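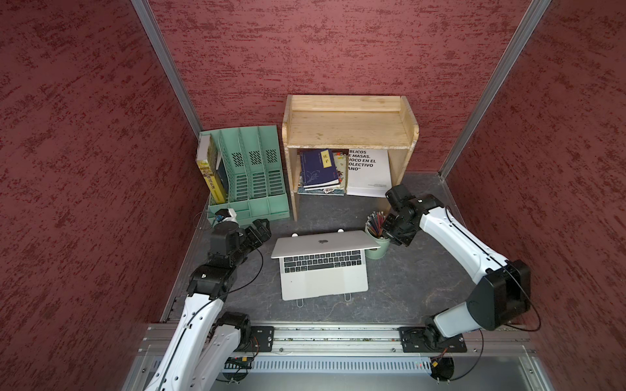

ALLARA, June

Ward Van Beek owns almost 300 books and, until this month, had no plan for any of them. The sorting began with the little pine shelf, on the grounds that it was the only piece of furniture small enough to lose an argument with. A navy paperweight of philosophy — 庄子, yellow label, botanical drawing — has gone on top of the pile, with the brightly coloured reading tucked underneath.

The white paperback at the right refuses to lie down with the others. Its title disappears behind the top board after a good deal of shouting in capitals. Roel Verstraete wants it filed under Spanish. Ward wants it filed under Roel.

The mint-green organizer in the corner has four slots and is meant for the Etholm catalogues, once they've been found. The top of the shelf is to stay clear, a rule Ward made himself at 22 minutes past breakfast. The maroon walls were his idea too.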